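Product Evaluation: Prerkance Mondero Precision Screwdriver Set

Equipment Review Series
Office of Instructional Equipment, Vasiliu Technical Institute
2000-05-31

Purpose of This Review

The Office was asked to evaluate the Prerkance Mondero, a hand screwdriver set sold for the maintenance of desktop computers and small office equipment. The Institute replaces its bench sets every few years, and the present stock, the Zeso kit, has reached the end of its supply contract. Departments should read this review before placing orders for the September term.

The review covers the hand tools, the case, the printed guide, and the supply of spare bits. It does not cover the powered driver sold under the same name, which was not submitted to us.

Contents of the Set

The Mondero comes in a hinged case with a molded tray. It holds a ratcheting handle, a fixed slim handle, an extension shaft, 50 bits, and a pair of flat tweezers. The bits include the usual cross and slotted sizes, a full run of hex and star sizes, and several nut drivers. An anti-static wrist strap is listed in the catalog as an option and must be ordered separately.

Each bit is marked with its size on the shank. The marking is small but cleanly cut, and it remained legible through the whole of the trial. The tray positions are also labeled, in white print on gray. This print did not do as well. On the sets used most heavily, the labels along the front row had worn away by the end of the seventh week, and students began returning bits to the wrong positions.

Conditions of the Trial

The Office placed 20 sets in the computer maintenance laboratory and in the equipment repair shop. Students and staff used them for scheduled coursework and for the ordinary upkeep of the Institute's machines. No special exercises were designed for the purpose. Supervisors kept a log at each bench, and the logs contained 1,385 separate entries when the trial closed. An entry was made each time a set was signed out, with remarks where the user had any.

Use Inside the Computer Case

The fixed handle is the better of the two for work inside a desktop machine. It is narrow enough to turn between a drive cage and a power supply, and the rotating cap lets the user apply pressure with the palm while turning with two fingers. The bits are magnetic, and the pull is sufficient to hold a standard case screw in any position. Several supervisors noted that very short screws tend to tip sideways on the larger cross bit. Selecting the next smaller bit did not cure this.

The extension shaft adds useful reach, and it locks to either handle with a collar. The collar must be pushed fully home. When it is left short of its stop, the shaft holds well enough to loosen a screw but may stay behind in the work when the handle is withdrawn. The printed guide mentions the collar only in a caption, and the Office recommends that instructors demonstrate it.
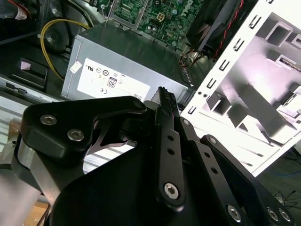 A bench supervisor, writing in the log for the repair shop, took a less favorable view of the extension and held that it flexed too much to be trusted on a tight mounting screw. The same entry went on to say that the Zeso shaft was thicker, that it had never slipped, and that the shop would prefer to keep its old shafts and buy only new bits.

The Office examined this point with care. The Mondero shaft is thinner than the Zeso shaft, and it does bend slightly under heavy load. The Zeso shaft will not, however, fit the Mondero collar, so the two cannot be combined in the manner proposed. Departments that regularly remove tight or painted-over screws should keep a heavier driver at hand for that work. For routine assembly the thinner shaft was judged satisfactory, and it passes through mounting holes that the older one does not.

The Ratcheting Handle

The ratchet has three settings, selected by a ring at the neck. The action is fine and quiet. Left-handed users reported no difficulty. The ring is smooth, and users with oily hands found it hard to turn, a complaint that appears often in the repair shop log and hardly at all in that of the laboratory. Two handles developed a loose ring. Prerkance replaced both under warranty, although the second replacement took longer to arrive than the stated period.

Durability

Bit wear was low. The smaller cross bits showed some rounding at the tips, as is normal when beginners are learning to choose the correct size. The hex bits showed almost none. No bit broke in ordinary use. One nut driver split after being struck with a hammer, and the Office has not counted this against the product.

The case is the weakest part of the set. Its hinge is a thin strip of plastic, and on 7 of the sets it had cracked before the trial ended. The latch is sound. A set with a cracked hinge can still be used, but the lid has to be kept track of, and shared benches are not well suited to that. Prerkance has advised the Office that a metal hinge is under consideration. No date was given.

Printed Guide

The guide is short and clearly illustrated. It explains how to match a bit to a screw and how to clean the ratchet. It says too little about static electricity, and the Institute's own safety sheet should be issued with each set until the guide is revised.

Spare Parts

Bits may be ordered singly or in packs. Single orders carry a handling charge that makes them poor value, and departments are advised to combine their requests through the Office. Replacement trays are available. Replacement cases are not sold without the tools.

Findings

The Prerkance Mondero is approved for general purchase for the computer maintenance laboratory. It is approved for the equipment repair shop on the condition that each bench also keeps one heavy fixed driver. Departments should order the wrist strap with the set, and should apply their own durable labels to the tray before first use.

Zeso kits in good condition need not be withdrawn. Parts from the two sets should be stored separately, as the bits are similar in appearance and the Zeso bits fit loosely in the Mondero handles.

Requests for a demonstration set may be made in writing to the Office of Instructional Equipment. Demonstration sets are lent for one week and must be returned complete.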